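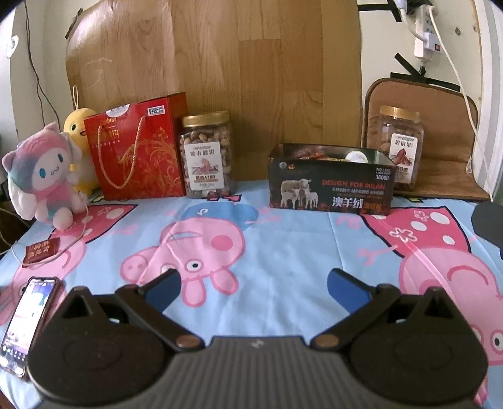

Student projects > Materials and home life

Do children notice the tablecloth?
By Danai Alexiou, June

Our question sounded easier than it was. Shops that sell printed cloths for children's tables like to claim that a cheerful pattern makes a child sit longer and tidy up sooner. Kha Bạch and I wanted to see if there was anything in it. I doubted it from the start and should say so.

We used a light blue cloth with pink cartoon pigs, some of them in deep pink dresses, and compared it with a plain one. Ten families agreed to try both. Parents wrote down how long each child stayed at the table, and we ended up with 57 usable entries. The rest had no times on them.

The pigs came out ahead by about 10 minutes over a whole week. I don't think that means much. Most families had the pig cloth first, while the project was still new, and two parents admitted filling in the sheet on Monday for the weekend before.

A soft toy on the table is a bigger problem for our results. Ours is pink, white and blue-green with a hood and long floppy ear, and children who were given it talked to the toy – the pigs hardly came up. We had not planned for that.

Kha thinks the pattern helped a little. I would want the order swapped and a cloth without creases before I agreed, as the fold lines got picked at by nearly every child under five.

Contact | Copyright | Back to top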